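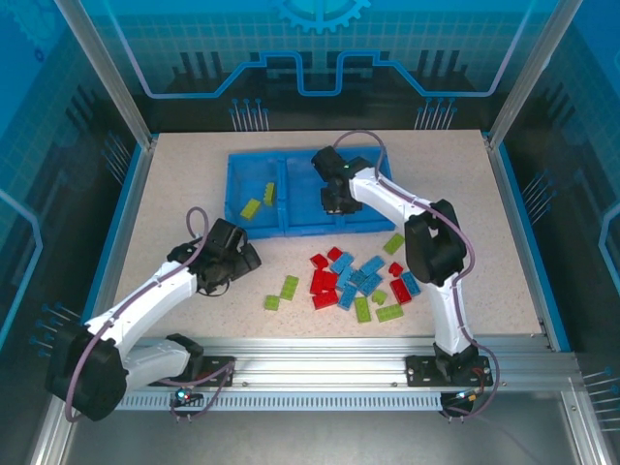
Two yellow-green bricks in the left side of a divided blue tray, with more colors still loose on the tabletop.

Most families who own toy building bricks own them in one big heap. The heap lives in a tub under a bed, and every few days it is tipped out onto the floor so that someone can find a single piece. The search takes longer than the building. Then the whole lot goes back in the tub, and the piece that was needed sinks to the bottom again.

Driss Mahrous has spent much of the past seven years thinking about that tub. He runs Brustberg, a secondhand toy shop in the river town of Flarholm, and bricks make up more than half of what comes through his door. They arrive in pillowcases, shoeboxes, salad bowls and suitcases. He buys them by weight, washes them, sorts them and sells them again.

"People apologize when they bring them in," Mahrous says. "They say it's a mess. Of course it's a mess. If it was sorted they'd keep it."

The sorting is done on long tables at the back of the shop, and it starts with color. Mahrous knows that many adult hobbyists disagree with him on this. The usual advice among serious builders is to sort by shape first, on the grounds that a small red piece is easy to spot among small pieces of other colors and very hard to spot in a bin that is entirely red. He accepts the argument and ignores it for the first pass. Color is fast. A child of four can do it, and so can an adult who is tired or listening to the radio.

His method is to spread a batch thin and take out one color at a time. Picking a single color means the eye only has one job. When the yellows are gone he starts on the blues. Trying to sort every color at once, he says, is how people end up with eleven little piles, no table left and supper getting cold.

The trays matter more than he expected when he opened. He began with deep bins, which held a lot and hid most of it. Now he favors shallow trays with a divider down the middle. A tray with two halves forces a simple choice, and the bricks can be seen without digging. One half can take the color being picked and the other can take anything doubtful — the faded pieces, the off-shades, the ones with tooth marks.

Yellow-green is a good example of a color that causes trouble. Put it next to a true yellow and it looks green. Put it next to a dark green and it looks yellow. Mahrous starts a separate compartment for it as soon as he finds a couple of pieces, before they can drift into the wrong group. He also sorts near the window until four in the afternoon, when the light in the shop turns orange and the whites and creams become impossible to tell apart.

The surface makes a difference too. A plain, pale tabletop shows most colors well, though it is unkind to tan. A little speckle in the surface does no harm. Carpet is the worst, and a patterned rug is close behind.

After color comes shape, and this is where most home sorters give up. Mahrous suggests that they should. A household with one tub does not need forty categories. It needs the wheels in one place, the people in another, and the rest divided by color or by rough size, whichever the children will keep up with. He sells a starter kit of trays under the name Wilumum, and the sheet that comes with it has only one line of instructions: stop when you can find things.

For larger collections he is more exacting. Last winter a customer brought in the estate of an uncle who had built model train stations, and the boxes filled the hallway. It took Mahrous and his sister 133 hours to work through them, spread over evenings and slow mornings. They filled roughly 200 bags. One box, marked Soliman in pencil, held nothing but roof pieces, and they kept it as it was.

He does not think of the work as dull. There is a point, he says, when the pile stops looking like a pile and the hand goes to the right piece before the eye has settled on it. Some of his regulars come in for that alone. They sit at the end of a table, sort for an hour and buy a small bag on the way out.

The shop charges by the cup for mixed bricks and by the piece for the unusual ones, which are kept behind the counter in a cabinet from an old pharmacy. Mixed bricks still sell best. Customers carry them home, tip them out on the floor and start looking.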